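Sewing Patterns > Help > Printing and Assembly
3 min read
Updated November 2024

Section 2: Printing and joining your Ferketti PDF pattern

Read this section before you cut any fabric. It covers all Ferketti children's patterns, including the Billgate pinafore and the Dunbar smock. The Platamdale coat has extra lining sheets, which are covered in its own booklet.

2.1 Printing

1. Save the file to your computer and open it in a PDF reader. Printing from a browser window can change the scale.
2. Set the page size to A4 and the scale to 100% or "Actual size". Turn off "Fit to page".
3. Print the page with the test square on it and nothing else.
4. Measure the square with a ruler. Each side should be 4 cm.
5. If the square is right, print the remaining pages single-sided.

Note: A tape measure can stretch with age. Use a ruler for the test square.

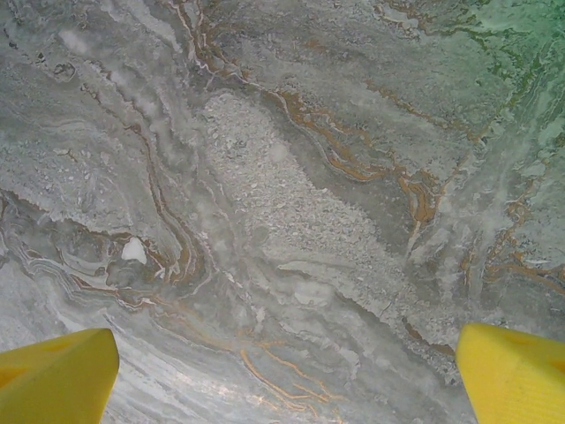

Caution: Do not correct a wrong test square by adding to the seam allowance. The armholes and neckline will no longer match the facings. Change the print settings and try again.

2.2 Joining the pages

1. Lay the pages out in order, following the letters and numbers in the corners. Row A is the top row.
2. Trim the right-hand and bottom margins of each page along the grey line. Leave the other margins on.
3. Overlap the pages so the half diamonds meet, and fix each join with a small piece of tape.
4. Finish one row before starting the next, then join the rows.
5. Check that long lines run straight across the joins – the centre back line is the easiest one to check.

Note: Patterns bought before May have full circles at the joins instead of half diamonds. Lay one circle over the other and join in the same way.

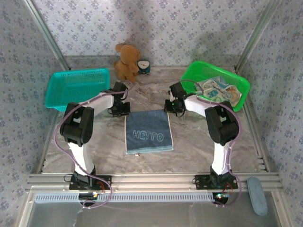
2.3 Choosing and cutting a size

1. Measure the child's chest over a vest and compare it with the body chart on page 2. Go by chest measurement, even if the age given is different.
2. If the child is between sizes, use the larger one.
3. To keep the other sizes for later, trace your size onto thin paper and cut the tracing.
4. Copy all notches, dots and grainlines.
5. To lengthen a skirt, cut along the double line and spread the pieces evenly. Do not add length at the hem, as the side seams will flare too far.

Caution: Wash and press cotton and linen before cutting. Both can shrink in the first wash.

Go on to Section 3: Cutting layouts.

Filed under: Pattern Help, PDF Patterns, Children's Sewing
1,418 shares | 4 comments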